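Flestent issues shared drinks station layout for small offices

Office fit-out firm Flestent has published a layout for staff rooms that pairs one desk with one refrigerator. It is in use at the firm's Hurnmont site and will be offered to tenants of Dhanial from September.

The layout keeps chilled storage and a serving surface within reach of each other. Bottled drinks are set down at the refrigerator end of the desk, leaving the rest of the top clear.

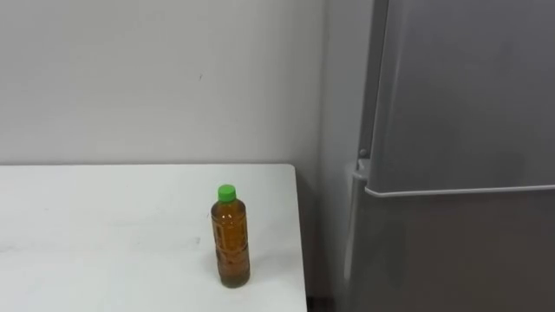
Refrigerator

The specification calls for a two-door unit with the freezer compartment on top. It stands past the right-hand end of the desk, in the corner, with a gap left between the two.

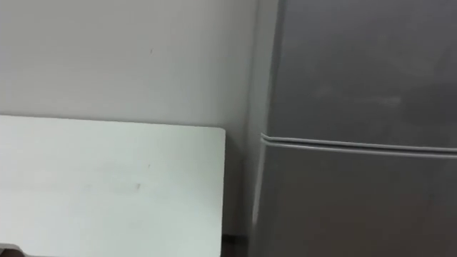 Door swing was the main constraint. "We moved the desk 84 mm to the left after the first fitting," said Haris Sial, layout engineer at Flestent. "The doors now open fully without touching the top."

Desk

The desk is white, on a metal frame with long flat feet — the floor between them can be swept without moving anything.
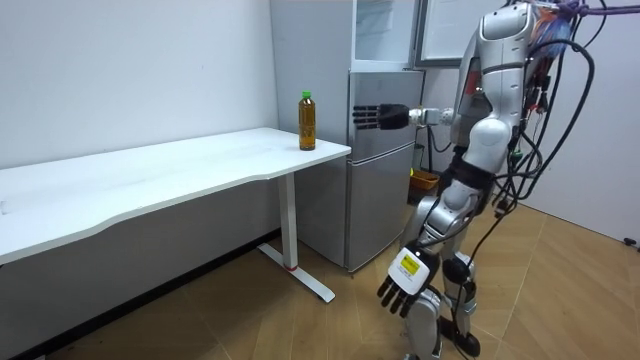
Tenants who already own a suitable desk may keep it. Flestent will survey the room first and supply a marked floor plan within four working days.

The front edge has a shallow curved cutout and the corners are rounded. Low storage may be placed under the left end.
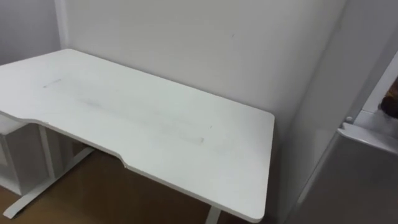 Light surface marks are treated as normal wear and do not qualify a top for replacement. "A top is changed when the edge is damaged," said Naheed Lashari, who manages maintenance at Hurnmont.

Orders are handled by Irkine, Flestent's supply partner, under layout reference 153.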